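Vosgate fundraising kit, bought for our February sponsored walk for the children's ward. $132 for 11 collection buckets, 2 banners and a box of sponsor forms. Came quick.

Buckets are solid, lids seal tight. Banner eyelets not so great, one tore before we even got going. Emailed Gopinath Warrier at Vosgate, new banner in 8 days, no fuss. 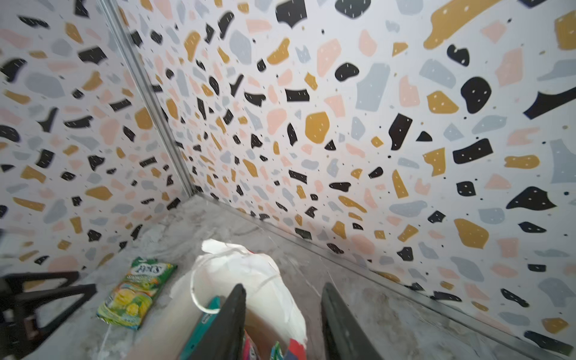 Terrazzo-style wallpaper, metal trim in the corner.

Sponsor forms too small!! Older folks at Letham couldnt read the boxes. Print your own. Would buy the buckets agian, skip the rest. 

4 stars, mostly for the service.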